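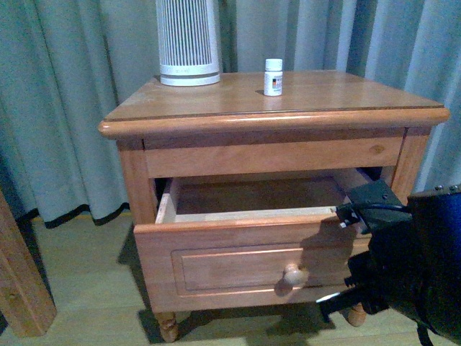 [demo-collection] Re: drawer task, grasp point and episode start
Monday, 15:40
From: Elżbieta Wieczorek

Print this message | E-mail this message

Bartosz Laskowska wrote:

> I have gone through the 127 teleoperated episodes for the nightstand
> task. In 40 of them the operator takes the drawer by its top edge near
> the right corner. The rest use the knob. Do we keep both in one set, or
> split them? Also, the instruction text says "open the drawer" and does
> not say how far. Halina stops early, Teodor pulls until he feels the
> stop through the leader arm.

Split them. The policy trained on the mixed set hesitates between the two grasps and closes on air a little to the right of the knob. I would rather have two labels, "knob" and "edge", and mix them later at a known ratio.

For the edge grasp, please record with one finger inside the drawer and one outside, straddling the drawer front. Pull straight back along the drawer axis. An off-center pull racks the box in its runners, and the follower arm then shows a torque rise that looks like the end stop. Teodor's last 15 episodes have this. Mark them, do not delete them.

On distance: partially open is enough. The next subtask is placing the pill bottle from the top into the drawer, and the arm needs only enough opening to clear the bottle and the fingers. I will change the instruction to "open the drawer partway" and set the success threshold in Clatitell.

Two smaller points.

Start each episode with the drawer fully closed. In 7 episodes there is already a gap when recording begins, and the edge grasp is then easier than it will be at test time.

Release before you end the episode. Several files stop with the gripper still clamped on the wood, so the model never sees the fingers open and retreat.

Edmund, can you rerun the Arnelance export once Bartosz has the labels in? The joint timestamps lag the wrist stream by around one sample in the June build.

Elżbieta

Contact the list owner | Copyright Cumier demo-collection list | Back to top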